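Apontamentos da aula 3 - políticas públicas para a sociedade digital

Pessoal, como prometido, ficam por escrito as coisas que disse (e as que me esqueci de dizer) na aula de quarta-feira. Não substituem as leituras, mas ajudam quem faltou e quem esteve a tentar ligar o portátil à rede durante metade do tempo.

## O que é, afinal, a inclusão digital

Na primeira aula falámos de acesso: cabos, antenas, cobertura, preço da mensalidade. Muita gente fica por aí, e percebo porquê - o acesso conta-se bem. Põe-se num mapa, pinta-se de verde, inaugura-se. O problema é que uma casa com ligação pode ter lá dentro quatro pessoas e só uma que saiba marcar uma consulta pela internet.

A literatura costuma distinguir 2 níveis de desigualdade digital, e alguns autores já falam num terceiro:

- **Primeiro nível:** ter ou não ter ligação e equipamento.
- **Segundo nível:** saber usar, e para quê.
- **Terceiro nível:** o que se ganha com esse uso (um emprego, um apoio pedido a tempo, uma poupança na conta da luz).

Quero que usem estes níveis no trabalho, mas sem os tratar como degraus. Há pessoas com péssimo equipamento e imensa habilidade, e vocês conhecem-nas tão bem como eu!

## O caso de Turnemcombe

Voltamos muitas vezes a Turnemcombe porque é pequeno e está bem documentado. O município tinha um plano digital com 35 medidas. Trinta e cinco! Quando o li pela primeira vez achei ambicioso, quando o reli achei que ninguém tinha tido coragem de cortar nada. Só 15 tinham orçamento próprio, e dessas a maioria era compra de equipamento.

O programa Kestus nasceu dentro desse plano e era, no papel, uma coisa simples: pontos de apoio em bibliotecas e juntas, com alguém disponível para ajudar as pessoas a tratar de assuntos em linha. Reparem no verbo, ajudar. Não era formar. Houve uma discussão comprida sobre isto, com um lado a dizer que ajudar cria dependência e o outro a responder que quem precisa de entregar um formulário até às cinco da tarde não quer um curso. Eu inclino-me para o segundo lado, mas na aula ouvi bons argumentos contra e gostava de os ver desenvolvidos nos vossos textos.
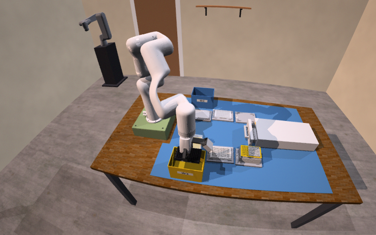 O que me interessa mais no Kestus é a forma como foi avaliado. O indicador escolhido foi o número de atendimentos. Ora, um atendimento tanto pode ser uma pergunta de um minuto como uma tarde inteira às voltas com uma palavra-passe perdida, e os dois valem um. Pior: se o serviço funcionar muito bem e as pessoas ganharem autonomia, os atendimentos descem e o relatório fica com mau aspeto. Guardem este exemplo, vai aparecer outra vez quando falarmos de indicadores de resultado.

## Casell e Nyberg: duas maneiras de gastar o dinheiro

Quem leu o dossiê já sabe que estes dois municípios receberam verbas da mesma linha de financiamento e fizeram coisas muito diferentes.

**Casell** apostou nas empresas: vales para comércio eletrónico, consultoria, apoio à compra de software de gestão. A candidatura era toda em linha, o que deixou de fora precisamente os negócios menos digitalizados. (Alguém na aula disse que era como pôr a inscrição para as aulas de natação no meio do rio. Vou roubar a frase.)

**Nyberg** foi pelos serviços públicos. Juntou os balcões, reviu os formulários e manteve o atendimento presencial aberto durante a transição. Saiu mais caro no primeiro ano e a oposição local não se calou com isso. Na minha leitura foi a opção mais sensata, mas atenção - Nyberg já partia com uma boa rede e com pessoal técnico da casa, e isso pesa muito na comparação.

Não me escrevam que um «teve sucesso» e o outro «falhou». Digam-me para quem, em que prazo e medido como.

## Para a próxima aula

Leiam o capítulo sobre interoperabilidade. É árido, eu sei, peguem nele com café. A ideia que têm de levar para a aula é a do princípio «só uma vez»: o cidadão entrega um dado à administração e não lho voltam a pedir. Parece óbvio, mas mexe com proteção de dados, com sistemas antigos e com a vontade de cada serviço de mandar na sua própria base.

Tragam também, em 3 parágrafos no máximo:

1. Uma medida de política digital da vossa terra (serve uma pequenina).
2. O nível de desigualdade em que ela tenta mexer.
3. Um indicador que usariam para a avaliar e um defeito desse indicador.

Os grupos mantêm-se. Quem ainda não tem grupo fale comigo no intervalo ou mande mensagem até terça à noite.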